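Removing marks from matte painted and laminate surfaces

Matte finishes scatter light and hide small dents, but they hold grease and burnish easily. Most of the damage we see on returned panels comes from cleaning, chiefly from melamine foam and from scrubbing one spot too hard. The procedure below applies to cabinet doors, shelves and desk tops with a factory matte coating. It does not apply to chalk paint or limewash, which should be dusted only.

Start with a dry microfiber cloth. Grit left on the surface will scratch it as soon as water is added. Wipe in straight passes along the longer side of the panel and turn the cloth often.

For general soiling, mix 5 ml of clear dish soap into one liter of lukewarm water. Soak a cloth, wring it until it no longer drips, and wipe the entire panel from edge to edge. Spot cleaning leaves a ring on pale colors. Follow with a second cloth and plain water, then dry at once. Soap residue shows as a gray haze under side light and is often mistaken for wear.
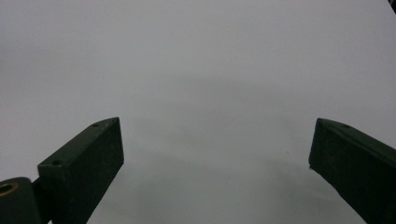 Surface Care and Refinishing, Cellance Workshop

Check the result with a lamp held low and to one side. Overhead light is of little use on white or light gray, where a faint smear and a soft shadow look the same. Move the lamp. A shadow moves with it and a smear stays where it is.

Grease near handles: apply the soap mix undiluted from the cloth, leave for 3 minutes, rinse twice. Do not use spray degreaser on edge banding. The solvent can get under the strip and soften the glue.

Pencil and rubber scuffs: use a clean white vinyl eraser with light pressure. Colored erasers can leave dye. Brush off the crumbs before wiping.

Ballpoint ink: dab with isopropyl alcohol on a cotton swab, working from the outside of the mark inward. Change the swab as soon as it picks up color. Test inside a door first, as some water-based coatings turn sticky.

Burnished (shiny) spots: these cannot be cleaned off. On solid paint, the Roden gray pad with water will even out the sheen if the whole panel is done. On laminate, leave the spot alone. Abrasives make it larger.

Touch-up paint should be stirred for a full two minutes, because the flattening agent settles to the bottom of the can. Paint from an unstirred can dries glossy. Strain anything that has been stored through a 200 micron filter. Allow the repair to harden overnight before wiping it.

Replacement pads and filters are in drawer 109, next to the Ploltow sanding blocks.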